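Search this site Go

Fri 7 August

THE PLAY FOOD ITEM (finally!)

Several of you have been asking since May when I was going to write up the play food, and I kept putting it off because there was always one more basket to sort. Well, it's sorted. Mostly. I spent two long afternoons going through everything we lend out under the heading of "kitchen," and I have opinions now about toy fruit that I didn't have before.

I had the counter covered from end to end at one point, and the gingham picnic box got filled, emptied and filled again until I was happy with it.

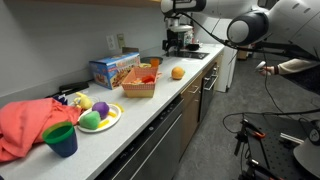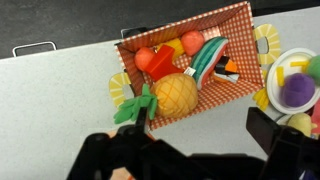
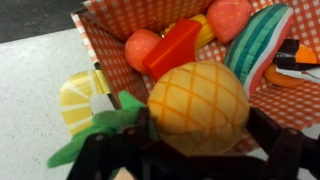
Play food on the counter (first picture) and in the gingham picnic box (second and third).

So, the box. If you've borrowed from us before you'll know it, it's the one with the orangey-red checks that goes out more than any other item in the Fasa Street toy library. I looked it up in the loans book, and out of 2,676 loans since we opened, 33 have been that box, and that's with it being out of action most of one winter with a torn flap. (Liam Mottram mended it, beautifully, with a curved needle and a lot of muttering.) Kids like it because it's a box AND a picnic cloth at the same time, and the sides are low enough for small arms to get right down to the bottom.

The pineapple is the star, of course. It's plush, with a diamond pattern all over and those big floppy green leaves, and whatever you do with it the leaves end up hanging over the side. I tried it in the middle, I tried it at the back, I tried it leaves down, which looked very sad. It's happiest lying near the front. The peachy-looking fruits can go behind it, and the watermelon slice stands up nicely on its edge if there's something next to it to lean on. My advice for packing, after all this, is to put the hard plastic pieces in first and the soft ones on top, or you'll spend the whole drive home listening to them rattle.

Then there are the yellow pineapple rings. I love them, but they are the first thing to roll under a couch. If you get home and find one missing, don't panic and don't buy a replacement, just drop us a line. Last month a mom emailed me in a terrible state about one ring and then found it in a rain boot.

WHAT'S CHANGED

The big change is that the picnic box and the vegetable basket are now two separate loans. They used to go out together as the Akpan set (named for the family who gave us the first lot, for anyone newer than that), and it was just too much stuff for one kitchen floor. People were bringing it back with half of it never touched. So from now on:

The picnic box has the fruit, the pineapple and the odds and ends that go with a picnic.

The basket is the woven one with the pink rim, and it's for smaller children, so fewer pieces and all of them easy to hold.

Both are a 10 day loan, same as before, and you can have both if nobody's waiting. Cups and plates are loose. Take what you like from the dish shelf and tell whoever's on the desk. I'd say one plate per child and one for you, because you will be served lunch, possibly several times.

I've also gone through and pulled out anything with a seam going. There were nine soft pieces in the mending bag when I finished, which isn't bad for toys that get chewed, sat on and in one case mailed back to us from a grandparent's house in a sock. Liam has them at his place and they'll be back on the shelf when they're back on the shelf.

WASHING, SINCE EVERYBODY ASKS

Plush food goes in a zipped laundry bag on cold, then out flat on a towel. Please don't put it in the dryer! I did that with a plush tomato years ago and it came out looking like a raisin, and I still feel bad when I see it. Felt pieces only want a wipe with a damp cloth. Plastic goes in a sink of warm soapy water, and then do let it drain properly before it goes back in the bag.

The box itself can't go in water at all. Crumbs shake out over the yard, and a soft brush gets into the corners. Real food in the picnic box is a no from me, sorry. I know it's tempting when they want an actual cracker on the plate, and a cracker on a plate is fine, I only mind about the lining.

A GAME THAT WORKED AT OUR HOUSE

My niece was over the weekend before I sorted everything, and we played one I'd like to pass along. You put an assortment of food out on the counter or table, mix in one or two real things (we used an orange and a potato), and she has to close her eyes and find the real ones by feel. She got the potato right away. The orange took longer and she was furious about it, and then wanted to go again maybe twenty more times. Older kids can do it with a shopping list. Chibuzor Abubakar does a version with his two where one of them is the shopkeeper and everything costs a button, and he tells me the pineapple is currently going for more buttons than they own.

If you've got a game of your own, write it on a card and leave it in the box for the next family. There's a little stack started already and I've been reading them on my lunch break. One of them just says "SOUP" and has a drawing. I tried soup. It's a good game.

WISH LIST

We could use more bread! Rolls, slices, a baguette, anything. We have fruit coming out of our ears and not a single thing to make a sandwich with. A spare whisk would be nice too, child sized, and I'd be very glad of a few more cloth bags with drawstrings for the small pieces. The Jekska thrift shop on the corner has said they'll put aside any play food that comes in, so you can leave donations with them if we're closed, and please put our name on the bag.

Bigger things like toy stoves and sinks we can't take at the moment. There's no floor left.

Puzzles are next on my list to sort. If you have a corner piece of the Flanow harbor puzzle at home, and somebody does, I'd love it back before I start.

Contact us | © Fasa Street Toy Library | Back to top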